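Hadanitz Folk and Acoustic Music Society
Minutes of the planning meeting, January 30, 2023
Held in the back room at Dirnura Hall

Present: Viera Říha (chair), Tien-fu Fang, Hsin-yi Liao, Dale Fehr (minutes)
Apologies: Sze-wing Siu

1. Minutes of the last meeting
Accepted with one correction. The support act in the fall was a duo, not a trio.

2. June concert
Hsin-yi has heard back from the agent for Clidonance. The band can play the hall in June as part of their summer tour and will bring their own sound engineer. The fee is $800 plus a hot meal for everyone traveling with them. Tien-fu asked if the fee covers the van. It does.

Viera was in favor but wanted it written down that last year's June show started 20 minutes late and ran past the time we had paid for. The hall charged us for the extra hour. Agreed to put the finish time in the contract this time.

Agreed: book Clidonance. Hsin-yi to sign and return the contract.

3. Support act
Two names were put forward. Dale suggested the songwriter who opened for us in the spring. Tien-fu would like someone local who has not played the hall before, and has a recording he will send around. No decision. Everyone to listen before the next meeting.
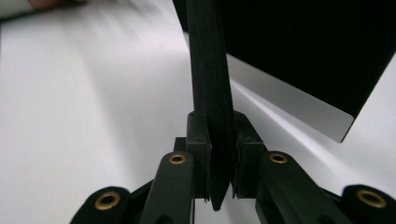

4. Tickets
Last year's price was $15. Dale proposed $18, with no change for students. Viera thought members should still get in at the old price. After some discussion this was agreed. Seating will be in rows again, as the tables took up too much room and people at the back complained that they could not see.

The hall's limit for rows is 73 seats. We will sell 67 and hold the rest for the band's guests and the door crew.

Tien-fu asked again about online sales. The site we used before has raised its fees and he will look for another. Paper tickets will still be on sale at Chow, who have agreed to keep them behind the counter as they did last year.

5. Posters and press
Sze-wing sent a note offering to do the poster again. She needs the final wording and a band photo by the end of next month. Hsin-yi will ask the agent for a photo with enough room at the top for the title - the last one had to be cropped and the fiddle player lost half his head.

Dale to write a short piece for the newsletter.

6. Piano
The hall has told us the upright will not be tuned before the concert unless we pay for it. Clidonance do not use a piano. Left until the support act is settled.

7. Other business
Viera has the key to the storage closet and would like someone else to have a copy. Tien-fu will get one cut.

The open mic sign-up sheet keeps going missing from the front desk. Hsin-yi will bring a clipboard.

8. Next meeting
Same room. Viera to confirm the date with the hall and email everyone.

Minutes taken by Dale Fehr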